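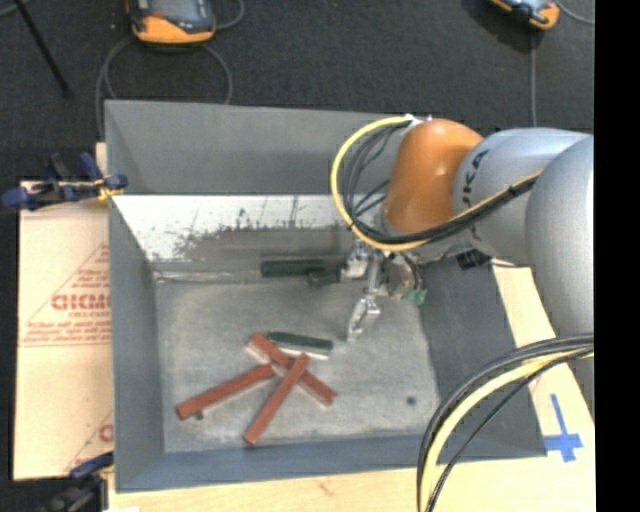
Une lectrice nous écrit que tous les bacs se valent, et que payer plus cher pour ranger des blocs revient à payer l'étiquette. Sur l'étiquette, on ne lui donnera pas tort.

Faut-il un bac à parois inclinées ?
Cledano assure que tout glisse vers le milieu. Nous demandons à voir : les blocs rouges finissent en tas, croisés les uns sur les autres, et les verts peuvent très bien rester collés au pied de la paroi.

Les éraflures sont-elles un défaut ?
Non, c'est de l'usure. Drotard vend un revêtement « garanti 15 ans » – sur les rayures, la garantie ne dit pas un mot.

Peut-on mélanger les couleurs ?
Oui, si vous aimez trier après coup. Le rouge se repère vite sur un fond gris, le vert foncé beaucoup moins.

Le modèle Ero à 122 euros vaut-il la dépense ?
Pour quelques blocs, on ne voit pas pourquoi. Il est donné pour 2000 pièces en vrac, chiffre du fabricant que personne ici n'a vérifié.

Comment nettoyer le fond ?
Eau tiède, chiffon. Les produits miracles attendront.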